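Ticket 116 – corner phone, Seltine lounge – no dial tone
Site: Skastbridge
Opened: May 4, 2023
Status: open, waiting on part 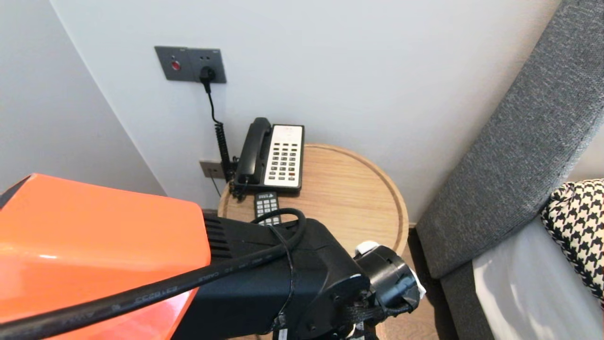 Reported by front desk first thing. Guest picked up the handset, nothing at all, no tone, no crackle. Desk can't ring it either, goes straight to engaged. Ext 60.

Tried so far:

Handset reseated in the cradle. No change.

Coiled cord off and back on at both ends. Clip at the phone end feels a bit weak but it does click in. No change.

Wall socket – tested with the desk lamp from next door, lamp fine. So power ok.

Red button next to the socket is the call button, NOT a reset for the phone. Somebody pressed it twice this morning thinking it was and the desk got two call-outs. Please leave it alone.

Swapped in the spare phone from the store cupboard (the Mazza one). Also dead on that line. Took the lounge phone down to ext 80 and it worked first go, tone and all. So its not the phone. Put it back where it was on the round table.

Line cord from the phone to the low jack: swapped for a new one, still nothing. That leaves the jack itself or the run back to the cabinet.

Update, after lunch
Checked cabinet. Port 16 is patched right, light on. Moved it to a free port, same result, moved it back. Jack faceplate off – one wire looks corroded where it goes into the terminal. Re-punched it, got a tone for a minute or so then lost it agian. Needs a new jack module.

Same trouble in this corner in February, see the old ticket from when Prulerberg did the lines. Closed as "cord". Think it was the jack then too.

To do
– order module, dark grey to match the plates
– pull armchair out before the job, can't get a screwdriver in straight
– TV remote lives on that table, put it back after, desk had a complaint last time
– test call both ways before closing

Desk told to send guests to ext 80 till its done.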